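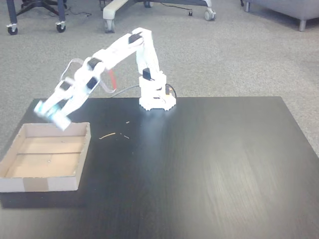
White arm, mid-swing by the cardboard box

10/10/25
OK so I drove 60 miles to watch Momomholm play Ovumska in the cup last night and I need to talk about it. Thread, sorry in advance!

First half was rough. Ovumska sat ten players behind the ball and dared us to shoot from 30 yards. We did, a lot. Most of them landed in the parking lot behind the Gusier end (my car is fine, thanks for asking).

Then Teemu Kinnunen comes on at halftime and suddenly we look like a soccer team. He wants the ball all the time, he turns, he points at people. The guy next to me had been grumbling since kickoff and even he stood up.
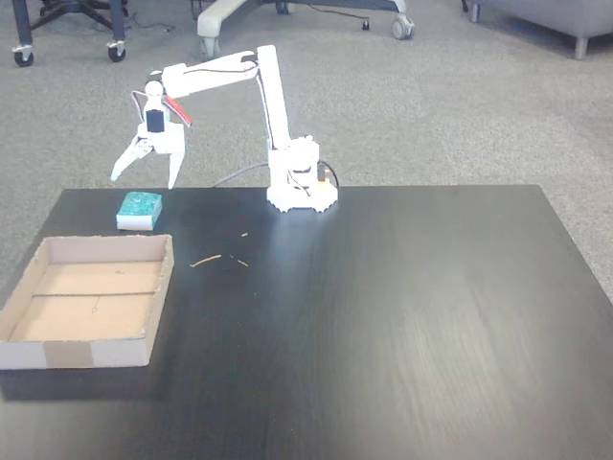
The goal though – Kinnunen lets a throw-in run across him, the defender buys it completely, and he rolls it into the bottom corner with his left. His LEFT. I've watched him since January and I thought that foot was for balance.

Ovumska hit the post right after and I aged several years. Our keeper got a fingertip to it, I'm sure of it, but the ref gave a goal kick and I wasn't going to run down there and correct him.

Crowd was 200 if you believe the announcer. Felt louder than that once the kids got hold of the drum. Whoever brought the drum, please bring it again, and maybe a second stick.

Only complaint is the set pieces. We had 3 corners in a row near the end and took every one of them short, and every one came right back at us. Just put it in the box! We have tall people!

Anyway, 1-0, we're through, and it's Peixoto away in the next round. They press like crazy and their field is tiny, so I'd start Kinnunen this time and leave two up front. If anyone's driving and has a spare seat, let me know – I'll pay for gas and I only sing on the way home.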